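Can a Robot Clear Off a Table Yet?

My brother-in-law Stavros Petek has a theory that by the time his kids leave for college, a machine will be doing all the dishes, the laundry and the picking up of socks. He says this every time we visit, usually while I'm the one doing the dishes. So last January I finally decided to read up on it, and I've been boring people at parties ever since.

My own opinion, for what it's worth, is that we're a lot further off than the videos make it look, and that the hard part sits in places most of us never think about. Everybody worries about the fancy jobs – folding a fitted sheet, cooking an omelet. I'd worry about the stuff in the junk drawer. Take a power strip. You pick one up without a thought, but it's long and stiff, it has a cord that wants to go its own way, and if you grab it by the wrong end the whole thing swings around and knocks over your coffee.

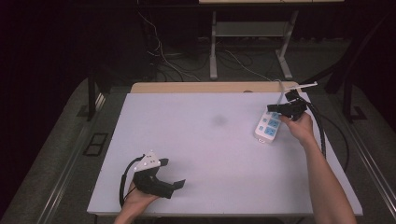 Try it sometime with a pair of kitchen tongs in each hand (I did, and my wife has asked me not to do it again with the good lamp). You lose nearly everything your fingertips tell you. Is it slipping? Did the cord catch on something? I dropped a phone charger 14 times before I got it coiled, and I've been using hands for 52 years!

Azra Halilović, who taught shop at the high school in Gomau when I was on staff there, used to make freshmen wind up extension cords for a whole period before they touched a saw. I thought it was punishment. Now I think she had the right idea, and I suspect whoever is teaching these machines will end up doing much the same: one dull object at a time, over and over, with a person showing how it goes.

Would I buy one? If a machine cost 4000 dollars and could clear my desk without yanking the internet out of the wall, sure, I'd be first in line. I'd even put up with it being slow. What I don't want is one that does a beautiful job on an empty kitchen counter and then gives up when it meets my actual kitchen, with the mail and the blender and the cords all going behind the toaster.

Stavros says I'm a pessimist. He's giving it 5 years. I told him he could start by drying.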